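Skallville bay, October, morning
Perception + planner, Kodeo stack

Picked up where the last entry stopped: ground segmentation on the fixed camera. Old threshold treats the glare patch on the gray floor as a separate surface, so the planner keeps drawing a step there. Swapped the intensity term for a local gradient term, window 8 px. Replayed 248 saved frames. False step gone in all but 3, and those have the glare right up against the plywood edge.

Plywood to floor boundary is stable now. The rail is still a problem. White on light tan, low lip, and depth is noisy at the cut end, so the fitted box comes out short and the arm path clips the corner in sim. Padded the rail by hand in the scene file for now. Needs a proper fix in Nania before anyone reuses the map.

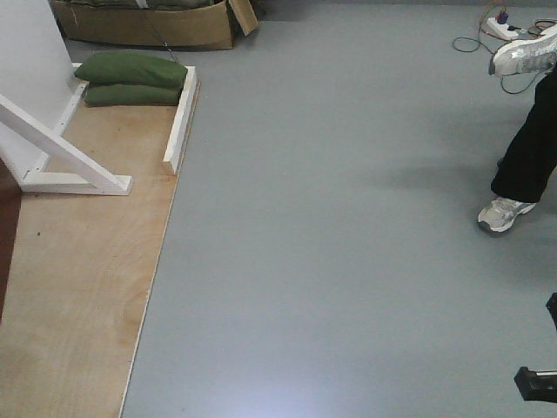 Fixed camera view, panel and cushions at upper left, gripper side at lower right.

Cushions: the two green ones merge into one blob whenever the upper sits far back. Tried splitting on normals, got a split nearly 55 percent of the time, not usable. Next try is splitting on the front edge of the lower one and ignoring the wrinkles.

Feet and legs go to the dynamic mask as expected. Cables do not. Black ones on gray get picked up, orange and red ones drop out, power strip comes and goes. Added a static keep-out over the whole upper right corner. Crude, but the planner has no business there.

Dankwa branch merged up to the mask change. Rail padding is NOT in the merge, local only.

To do: log the gradient term per frame, rerun the 3 bad ones with window 12, check timestamp drift between camera and arm state.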